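Justska open day, quick writeup before I forget

Went over to Flirkwood last month for the Justska open day, 46 of us signed up and I think nearly everybody came. Parking was tight. Coffee was fine. Notes below are typed up in a rush so sorry in advance.

Main thing to see was the Shearer bench. Small job, one processor, one square pocket, one two-finger gripper. Pick the chip, carry it to the board, get it seated square. Sounds dull. Was not dull, people stood there three deep and the talk in the next room started late becuase of it.

What they're after is the last few millimeters. A chip like that has thin edges and the fingers have to hold it by the sides without tipping it, then line it up with walls that leave very little slack. Push at an angle and it jams. The wrist camera does most of the looking, so a lot of the talk was about lighting and glare off the metal lid. Somebody asked why not use suction. Answer was they've tried it, they like fingers better for parts that need to be held upright. Fair enough.
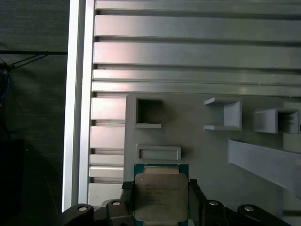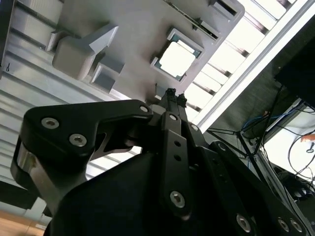

Wrist camera views from the Shearer bench: processor in the fingers (first), fingertips close to the square pocket (second).

They've logged 1616 tries on this setup so far, almost 104 of them in the week before we came. No success rate given out, I did ask. They said wait for the May writeup.

Also liked: the gray printed fixture board. Other shapes on it besides the pocket, slots and brackets and so on, and the plan is to swap boards when the task changes and leave the metal rails alone. Cheap to reprint if one gets chewed up. Our own bench could use somthing like that.

Missed the Kurnirden demo completely, it ran at the same time. If you saw it, send me a paragraph for the next issue, short is fine.

Slides are promised but not here yet. Will pass on the link when I get it. Next visit needs 5 more names before we can book the van, reply to this if you want a seat.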